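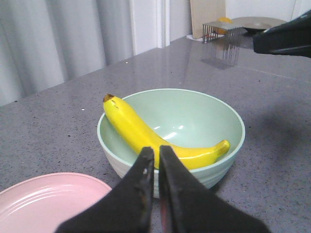

Mastcombe bowl in green with a banana inside; Mastcombe plate in pink at lower left.

Mastcombe Bowl and Plate
Maker: Clestitz
Item group: 1171

The Mastcombe bowl is a deep, open form for fruit, salad and counter storage. The plate is its shallow companion, sold separately or as a set of 2. Both are stocked by Futell in green and pink, and colors can be mixed within a set at no extra charge.

Bowl
The rounded rim is continuous, with no pouring lip or handles. The inside wall is smooth and wipes clean with a soft cloth. Whole fruit can be stored without a liner. Remove any piece that has started to leak, and rinse the bowl before refilling.

Plate
Concentric raised rings run across the well, and the rim is turned up on all sides. The rings hold cut fruit slightly clear of any juice. Use a soft brush along the grooves when washing by hand.
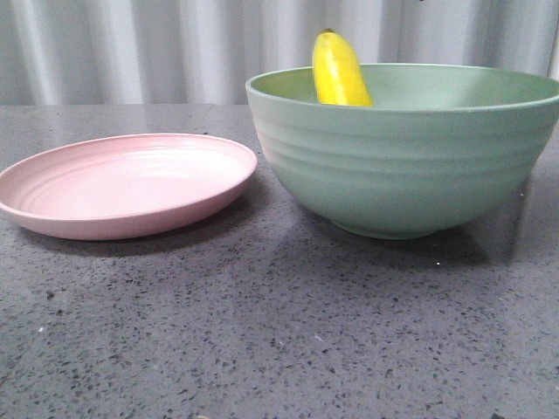 Can the bowl and plate go in the microwave?
Neither piece is rated for microwave or oven use. Move food to a suitable dish before heating.

Care
Top rack of the dishwasher, normal cycle. Avoid scouring pads and chlorine cleaners. Dry both pieces before stacking, plates below bowls.

Packing and orders
Trade cartons hold 12 pieces of one color. Orders over 300 pieces ship on a pallet from the Babalola warehouse and need a delivery contact on the order form. Mixed-color cartons return in November.

Trade accounts: Onyekachi Iyamu
Replacements and breakage claims: Ladi Ogunleye

Claims should include the item group number, the color and the carton label.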